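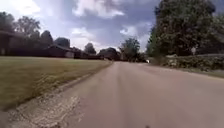
Pridton Residential Streets Program
Progress report to the Vikance Fund, period ending in March

Summary

The grant supports the repair of pavement edges and the resurfacing of residential streets in the Kasten and Brorkell sections of Pridton. Work in this period was limited to survey, design and procurement. No resurfacing was scheduled before April.

Survey findings

The condition survey of the Kasten section is complete. Inspectors recorded weathered asphalt on most streets, with the more serious deterioration at the margins. Where the strip between the curb and the driving surface has broken up, loose gravel collects in the gutter line and slows drainage. The concrete curbs are generally sound and will be kept, apart from 50 feet listed for replacement.

The Brorkell survey began in February and remains open. Three streets have still to be inspected – all of them at the north end, where utility work limited access.

Procurement

Bids for edge repair were received and reviewed in March. The contract covers over 1000 feet of pavement edge in its first stage. Award is subject to the Fund's approval of the revised unit prices, submitted separately.

Residents

Notices were delivered to households in the Kasten section. Most replies concerned driveway access and the protection of lawns next to the curb. The contract now requires the contractor to reseed any grass disturbed by the work and to give residents 10 days' notice of driveway closures.

Budget and next steps

Spending is within the approved amount – no transfer between budget lines is requested. The Brorkell survey will be completed in April, and edge repair in Kasten is planned to start in May.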